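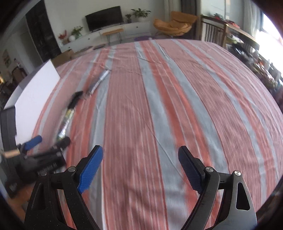
¿Hace falta saber programar para probar la pinza Dratura en la jornada de puertas abiertas?

Para probarla basta con cogerla por el mango y abrir y cerrar los dedos. La parte de software la lleva nuestro equipo, y quien quiera verla por dentro puede sentarse un rato con nosotros al final.

Pinza de mano Dratura, para grabar demostraciones

Soy Rocío Varela y llevo la parte de producto en Fosska. Me han pedido una ficha técnica y me va a salir una ficha técnica con mucha charla, aviso (los datos secos están más abajo, podéis saltar directamente).

La Dratura es una pinza que se lleva en la mano, con su cámara, y sirve para enseñarle tareas a un robot sin tener el robot delante. Tú haces la tarea con la pinza, se graba lo que ve la cámara y cómo se mueven los dedos, y con eso se entrena después el brazo. Se puede usar con una mano o con dos, y para casi todo lo que hay en una casa lo normal es ir con dos, una para sujetar y otra para hacer.

Los dedos son negros, de perfil anguloso, y llevan almohadillas con textura. A mí las azules me encantan, lo confieso, pero el color es lo de menos: lo bueno es que agarran tela bastante mejor que las lisas que poníamos antes. En una cama se nota muchísimo. Con las lisas la sábana se escurría, volvías a intentarlo, se escurría otra vez, y acababas tirando con la otra mano como en casa.

La visita del viernes 20 de marzo

Abrimos el taller y el piso de pruebas toda la tarde. Vinieron 31 personas, en grupos de 7 como mucho para que a todo el mundo le tocara pinza, y la verdad es que me lo pasé pipa. Eylül Yüksel hizo la demostración en la cama con objetos largos, que son los más traicioneros: si los coges por el extremo, cabecean, y si los coges por el centro te tapas tú misma la vista de la cámara. Su truco es entrar en diagonal y no cerrar del todo hasta tener el objeto un poco levantado. Ataberk Ertürk iba enseñando las grabaciones en una pantalla aparte, y ahí salieron las mejores preguntas de la tarde.

Una señora quiso saber qué pasa si te equivocas a mitad. Pues sigues, corriges y se guarda igual, las correcciones también enseñan. Otro visitante preguntó por la velocidad, y ahí sí que hay que insistir: más despacio de lo que te pide el cuerpo. Si vas deprisa la imagen sale movida y luego Ataberk tiene que decidir si esa toma vale o la descarta. (Yo voy siempre deprisa. Me lo recuerda cada semana.)

Gunvor Nordin, de Wimby, vino con una lista de objetos suyos y probamos unos cuantos. Los rígidos, sin problema. Los de papel fino nos costaron bastante, y para esos todavía no tenemos una almohadilla que me convenza.

Datos de la pinza

Uso: manual, con una o dos unidades a la vez
Dedos: 2, enfrentados
Peso: 400 gramos con la cámara puesta
Almohadillas: con textura, se cambian con un destornillador pequeño
Incluye: pinza, cámara, cable de carga y un juego de almohadillas de repuesto
No incluye: brazo robótico ni maletín

El soporte para brazo lo fabrica Uçar y se pide aparte. Si ya tenéis el soporte de la versión anterior, escribidnos antes de comprar otro, porque en algunos casos vale con cambiar la placa.

Un par de cosas de limpieza que me preguntan mucho: paño húmedo para las almohadillas, nada de alcohol, y la lente con una gamuza de gafas normal y corriente.

Próxima visita y pedidos

Repetimos en noviembre, mismo sitio y mismo formato. Hülya Soylu lleva las inscripciones y también los préstamos de prueba, así que si queréis tener un par de pinzas en vuestro laboratorio antes de decidiros, habladlo con ella. Decidle qué tareas pensáis grabar y con qué objetos, y os prepara las almohadillas que toquen.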